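Ticket 3138
Product: Gistinum label printing, server edition
Opened: December 10, 2022
Status: Waiting for customer
Site: Wistbridge warehouse

Problem as reported

Since the update to the new version, the labels for orders from the Orar web shop are printed twice. Orders entered by hand are printed once, as they should be. On Friday we shipped 286 parcels and 89 labels came out double. We had to throw away the extra ones by hand.

What I tried

I restarted the print service and the computer. No change.

I removed the printer and installed it again with the driver from your download page. The test page prints once. The web shop order still prints twice.

I looked in the log folder. For each double label there are 2 lines with the same order number and the same second.
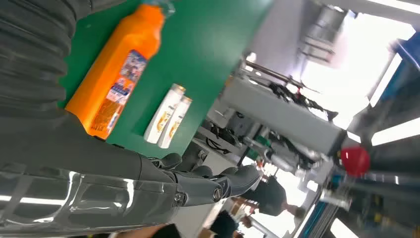
I also compared the settings with our second site in Bunnag, which has the older version and no problem. The only difference I found is the option "Print on status change". In Wistbridge it is switched on. I do not remember that we did this, and the last change to the settings was in April.

Reply from support

Thank you for the detailed report. Please switch off "Print on status change", save, and restart the print service one more time. Then send one web shop order and attach the new log file.

Customer update

I switched it off. The first order printed one label. I will attach the log on Monday after the morning shift, please keep the ticket open until then.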